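Dear Marisol,

Thank you for your patience while I pulled this together. You asked for a plain account of how the Driddale home visiting program has gone since your grant came through, and I'm afraid plain accounts have never been my strong suit, so please put the kettle on first.

The short version is that we are visiting, people are glad of it, and most of the money is where we said it would be. We set out to reach older residents who live alone in the Driddale neighborhood and on the two streets behind the Bunting bus depot, and to give each of them a regular visitor who stays at least an hour. We have now made 200 visits. When I wrote the application I had that number down for the end of the project, so I was very pleased to see it come up on the sheet with a good stretch still to go.

## What the visits look like

Nearly all of them happen in the living room. We had planned for outings too - the library, the market, the little park by the school - and a few people do like to go out when the weather is kind. But the winter was long and the sidewalks on Feltance Road were icy well past January, and we found that what most people wanted was company in their own chair with their own things near them. Consuelo Cabrera, our visit coordinator, changed the training to suit. New visitors now spend much less time on transport rules and a good deal more on listening, on what to do with a silence, and on when to pick up the phone and call her.

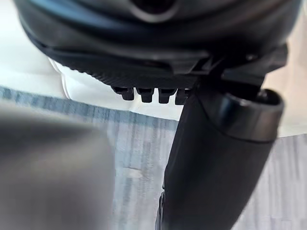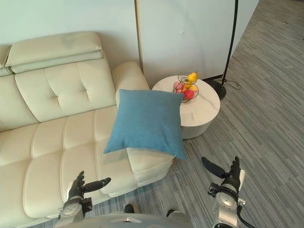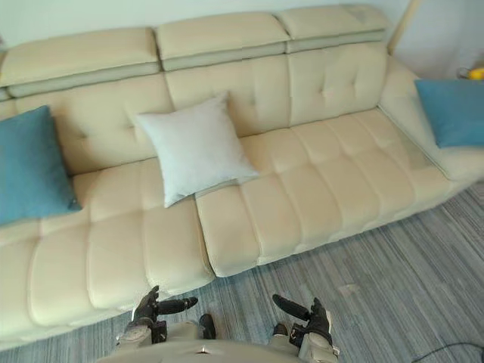
*Living rooms and home comfort*

Comfort came up so often in the visit notes that Consuelo started a separate page for it. A seat that is too low, a lamp too far from the newspaper, a draft from under the back door. We are not a repair service and we were careful to say so, but it seemed silly to write down the same cold draft month after month. With your agreement (thank you again for answering so quickly) we moved a little of the travel money across to a small comfort fund. It has paid for door seals, reading lamps, firm cushions and one very handsome set of chair risers, and the thank-you notes would fill a shoebox.

## Visitors

We have 8 regular visitors, all trained and all with their checks in place. Two more had started but had to step back, one for a new job and one to look after her own mother, and we would love to have either of them again someday. Matching people takes longer than I expected. Consuelo likes to meet both sides herself before the first visit, and I used to worry that this was slow, but only one match has had to be changed so far and I have stopped worrying.

## Money

You granted us $4,000 for the comfort fund, training and travel taken together. Training is finished and came in under what we set aside. Travel is low because so few visits involve a car. The one cost I misjudged was printing. Many of our residents don't use email, so the newsletter goes out on paper in large type, and large type eats up a lot of pages! I'd like to cover that from the training money left over, if you are comfortable with it.

The Zutari scheduling software has been a mixed blessing. It is fine for the calendar but the visit notes are awkward to get back out, and Consuelo still keeps a paper copy in the blue binder. We will stay with it until the subscription runs out and then look again.

## Still to do

- Find a visitor who speaks Spanish for the two households on the waiting list
- Hold the spring tea at the Bunting hall, which had to be put off once already
- Send the short survey to families, with a stamped envelope
- Go through the comfort page and decide what the fund should cover for the last 4 months

I would be very glad if you could come to the tea. Several residents have asked who "the grant lady" is and would like to meet you, and there will be lemon cake. The itemized spending sheet is coming to you separately.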